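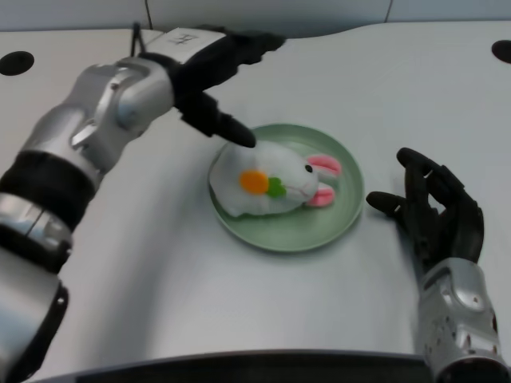 Left hand at the plate, plush rabbit task, Haworth bench.

Home Projects Reports Funding rounds Contact
Search this site Enter keywords Go

Household Handling Project: progress report to the Trarkel fund, third period

This report covers the work done at Haworth since the January update. The question you funded us to look at has stayed the same: which ordinary chores around a house or a small shop can a two-armed machine do now, without a person stepping in, and which ones are still out of reach.

Work this period was on tidying. We chose it over laundry and dishes for now, as most of the families we spoke to put picking up after children near the top of their list. Shops told us much the same about putting stock back where it belongs.

We ran 309 trials across 9 tasks. Three of the tasks are now at a level we would call dependable on a clear table: moving a single soft toy between a plate and the tabletop, standing a cup upright, and sliding a tray to one side. The other tasks are mixed. Folding a tea towel is the weakest and we have not moved it forward much.

Soft things are harder than they look. A mug has the same shape each time. A toy squashes, rolls and turns its ears under, and a grip that suited it a minute ago may not suit it now. We changed the grasp planner to favour the thickest part of the body, and drops fell after that. Small parts sewn or held against a toy still confuse it – the planner will sometimes aim for the trimming and miss the toy.

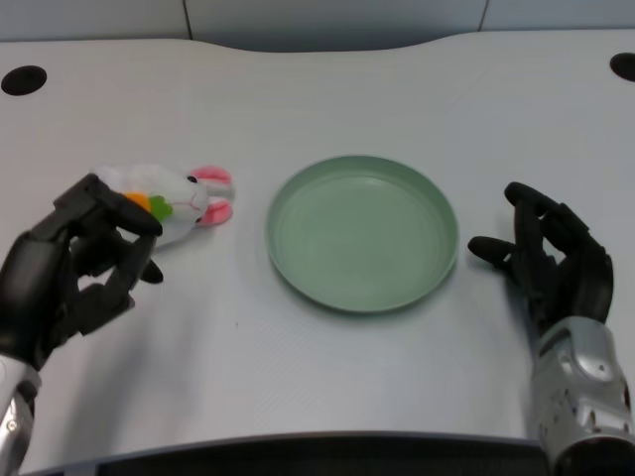
Rabbit and carrot held between finger and thumb, left of the plate.

Speed remains the main complaint from the shop owners who visited. A person clears a table like ours in a few seconds. The machine takes far longer, and most of that is waiting while it works out where to put its fingers. Drollel supplied a faster version of the vision software late in the period. Early runs are promising, but we have too few of them to report a figure.

Use of the second hand is also behind plan. In most of the tidying trials one hand does the work and the other stays open nearby. Handing an object from left to right was due this period and has been moved to the next one.

Spending is on budget apart from replacement fingertips, which wore out sooner than expected. We have covered this from the travel line and do not need more money.

Next period we will:
- start hand-to-hand passing with soft toys
- repeat the tidying tasks on a cluttered table
- begin shelf trials at the Grallitz store, after hours

Our view at this stage is that the machine can help with a few simple jobs in a set spot. It is not ready for a living room floor, and we would not put it on a shop floor during trading hours. The full trial log is available on request.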